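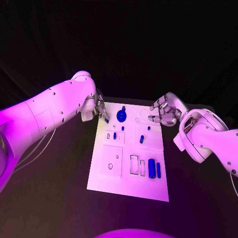
Both arms over the board, everything magenta.

December, late evening

Back from the dinner meeting with a headache and a folder. I said I'd only go to listen. I came home having agreed to look over the budget, so you can see how well that went.

The benefit is for the children's respite house, which I have no quarrel with at all. I've been inside it. The beds are clean, the kitchen is run by someone who knows what she's doing, and the parents who stay there look as if somebody has finally let them sit down. My quarrel is with the dinner. Every year somebody decides that the way to help a house with a leaky back roof is to rent a ballroom and feed people salmon.

Anum Rizvi ran the meeting and ran it well, I'll give her that. She had printed agendas and she cut people off when they started on the seating. But she is in love with this event, and people in love can't do subtraction. Tickets are $50. The room at Perkeo holds 80. She multiplied the two out loud and wrote the answer on the whiteboard with a circle around it, four thousand dollars, and everyone made a pleased noise. Then she moved on to flowers.

I asked what the food cost. Dhanial is catering and they're giving us "a friends rate," and when I asked what the friends rate was, it took some digging through phones to find the email. It is well over half the ticket. I asked whether that included the staff and the linens. It includes the staff. The linens are still being discussed. I have been to enough of these to know what "still being discussed" comes to on the invoice.

And the room won't be full. As of tonight 36 tickets are gone, and a fair share of those went to people who were sitting at the table with me, buying from each other. Anum says there's always a rush in the last week. Maybe so. I remember the rush last year as me calling my cousins.

Then there's Troreo, which handles the ticket sales. It takes 3 percent, and it also puts up a little slider at checkout asking buyers to leave something extra "to keep the platform free." I bought my own ticket that way, watching closely, and I still nearly left them a tip thinking it was for the house. I wonder how many people did leave it and went to bed feeling good about the kids. I brought this up. Somebody said every site does it. I said that wasn't much of a recommendation, and we moved on to parking.

The big news was supposed to be the sponsor. Aneo wants its name on the event. I read the letter twice on the bus home and I still can't find a number in it. There's "support," there's "in-kind visibility," and there's a paragraph on how proud they are to stand with families. What they want is very clear, though: logo on the menu, logo on the step-up at the door, two minutes at the microphone before dessert, and a table. The table would be free. So at the moment our sponsor is costing us a table of paying guests and I'm supposed to send a thank-you note. I wrote "how much, in dollars, and when?" across the top of my copy and handed it to Anum on the way out. She laughed. I wasn't joking.

She did answer me properly in the hallway, and I should write it down to be fair to her. Her view is that the dinner isn't where the money comes from. It's where people meet the director of the house, and a few of them write real checks in January. She says last year's dinner barely broke even and then a couple who'd sat near the back paid for the new washers. I believe the washers, I've seen them. I'm less sure the salmon had anything to do with it. That couple might have written the same check after a cup of coffee and a walk through the place. We can't know, and I notice that when we can't know, the answer always seems to be another dinner.

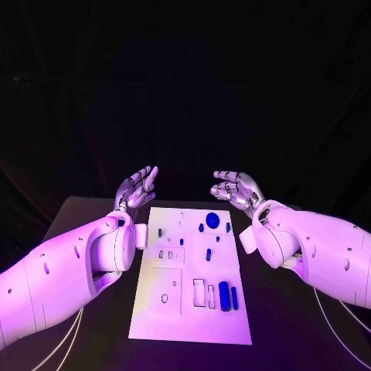 The line in the budget that got me going tonight was "staging." Perkeo wants to sell us a package with a draped stage, a lit wall behind the speaker, and someone to stand by the lights all evening. It's the third largest thing on the page. For a director who'll talk from index cards and a raffle! I told them what I'd tell anybody, hang up a black curtain and be done with it. Look at the one behind that table up there, a crease running straight across it, and I doubt a single guest would put down a fork over a crease. If they must have colored light, the violet kind seems to cover a lot of sins too, and surely somebody's nephew has a lamp. Anum said the guests expect a certain level. I asked which guests, and she said the ones who write checks in January, so we were back in the hallway again.

What I'd do, if it were mine: keep the ticket price, move it to the church hall, serve chili, and put the saved money straight into the roof with a sheet of paper by the door showing what came in and what went out. I said most of this and it went over like wet cardboard. One man said chili sends the wrong message. I'd like to know what message the roof is sending.

Still, I took the folder. I'll go through it tomorrow with a pencil before work, and ask Dhanial about the linens myself, in writing. I'll ask if we can turn off the Troreo slider - there must be a setting. And no logo goes on any menu until Aneo puts a figure in a letter. Anum agreed to that last one, a bit too easily, so I'll send it to her in an email as well.

I bought raffle tickets, too. The prize is dinner for two at Perkeo.

Out of cat food. Call the dentist back.

Contact | All entries and photos copyright the author | Back to top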